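Home About Us Services Prices Drop-Off Points Contact

About Nillar

Nillar is a folding and finishing room in Flilbridge. People bring us clean household laundry, small garments and cloth goods, and we fold them, stack them and wrap them for pickup. We do the same for small shops that receive stock loose and want it shelf-ready. We do not wash, and we do not dry clean.

The company started in August, seven years after the laundry on Turcotte Street closed its finishing counter. Two of us had worked at that counter. When the building there was sold, the washing business moved out of town and the folding work went with it. A number of the old customers still wanted somebody local to do their table linens and baby clothes, and they asked often enough that we rented a room.

The room

We work on the ground floor of a former workshop. The walls are red brick on top and painted white below, with a black baseboard, and the floor is smooth and gray. It gets swept before the first order and again at noon. The entrance is a glass door with a black frame, so you can tell from outside whether we are in.

Folding is done on a square table in light wood. We tried a long counter first and gave it up. On a square table you can walk to any side of the cloth, and with a fitted sheet that matters more than length. The top is kept bare except for the piece being folded. Finished stacks go straight to the shelves in the back room, and unfolded goods stay in their own bags until their turn comes.

How we fold

Every piece is laid flat and smoothed from the center out before the first fold. Sleeves and straps go in first. Small items such as bibs, socks, cloth slippers and washcloths are folded one at a time and never rolled together, even when the customer says it is fine. They take longer than people expect. A king-size sheet has four corners and you know where they are. A small soft thing with a rounded end slides around, bunches at one side and has to be opened up and started over.

We have a standard fold for 40 kinds of item. The list hangs in the back room and gets changed when one of us finds a better way. If your drawers or shelves are an odd size, bring us one piece folded the way you like it and we will match the rest to that. Shops usually send a finished width instead.

White goods are handled on a fresh cover and kept apart from colors until they are wrapped. Anything we find with a stain, a pulled seam or a missing button is set aside with a slip of paper and goes back on top of the stack, so you see it first.

What we take

Bed linens, towels, napkins, tablecloths, T-shirts, knitwear, baby clothes, cloth shoes and slippers, aprons and curtains without hooks. Please bring everything fully dry. Damp cloth holds a crease in the wrong place, and we will send it home again.

We do not take leather, fur, wedding dresses or anything with wire in it. Pillows and comforters are welcome in the colder months only – they fill the shelves, and in summer the space goes to the cabin owners and their sheets.

Ratine

Ratine is our shop service. It is named after the fabric, which was the first thing a shop ever sent us and a hard one to get flat. A shop on Ratine has a fixed pickup day and a shelf of its own in the back room. Orders come back in flat bundles, tied with cotton tape, with sizes facing out. The smallest order is 102 pieces. Below that, the household price applies.

Prices and turnaround

Household orders are priced by the bag and are ready in 2 working days. Our current price list took effect 02/01/2019 and is posted by the door and on the Prices page. There is no extra charge for small pieces. We talked about adding one and decided against it – parents would have ended up paying most of it.

Working with us

We train new folders ourselves and experience is not needed. The first week is towels only. After that come napkins, then shirts, and the small soft items last. Most people have a fold they learned at home, and it can be slow to put down. We pay for the training weeks at the full rate.

If you would like to see how the work is done before leaving an order, come in during opening hours and stand at the table for a while.

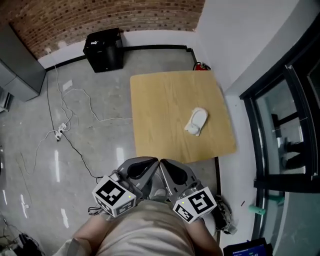
A customer in Flilbridge wrote to us that she still refolds her own napkins when she gets home, out of habit, but has stopped doing it with the baby things, and asked whether we could teach her the slipper fold some morning.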